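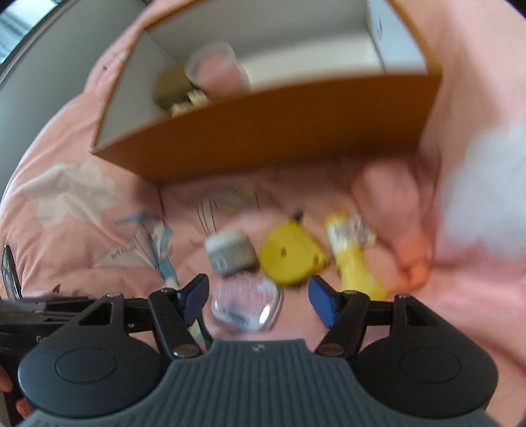
Sorting Small Things Into a Box: What We Borrowed From the Robot People

If you've been following the Plunness pages for a while, you know we have a soft spot for the little stuff. Compacts, tins, tubes, toys, the card somebody gave you that you can't quite throw out. It all ends up in one place eventually, and for plenty of us that place is the bed, on top of the duvet, with an open cardboard box next to it and good intentions.

Our Puleck workshop spent June teaching a robot arm to do this very job, and along the way we learned more about tidying than we expected to (and quite a lot about duvets!). The method is simple enough to tell. A person holds a gripper in one hand, a pair of fingers on a handle with a camera on it, and puts things away with it, one after another. Each pickup is recorded, and the arm is trained from the recordings. We made 1000 of them, then gave the arm 100 tries at packing on its own, on a bed it hadn't been shown before. The write-up went out to our friends at Jullham and Strebel, but the parts that are useful at home are these.

Spread things in a row first

Piles are hard on everybody. When the objects were heaped up, the arm would go for one and nudge two others, and then it had a new heap to think about. With the same objects set out in a loose row in front of the box, it did far better. I've started doing it with my own bathroom drawer and I do get through it faster, though I'll admit I also stop to look at things more.

Tilt the box toward you

Prop the back up with a folded towel so the opening faces you. The robot missed the rim less often this way, and your wrist will thank you too. Any shoe-sized box works. If there's a cardboard insert, leave it in at one end and use it as a divider.

Take round things by the sides

A round compact lying flat is a slippery customer, and a patterned lid doesn't help the camera one bit. Our best recordings came in low with a finger on either side and closed slowly. Coming down from above tended to push the thing into the bedding. Small tins are the same.

Mind the soft surface

We had done all our early practice on a hard table, and the switch to quilted bedding was humbling. Everything sinks a little, and leans, and rolls into the stitching. If you're packing on a bed, pull the cover tight before you start. A tray is better still for anything tiny.

Slow down near the end

Of the 100 tries, 11 went wrong, and 3 of those were drops right at the edge of the box. We looked back at our own recordings and found we'd been hurrying the last few inches, so the arm had learned to hurry as well. It copied our bad habits along with the good ones. We re-recorded that part at a gentler pace and will run the tries again before we say anything grand about it.

Keep flat paper for last

Cards and leaflets are still the worst of the lot for a gripper. Slide them to the edge of the bed and pick them up from there, by hand, and tuck them down the side of the box once everything else is in.

Page updated 10 Sep 2025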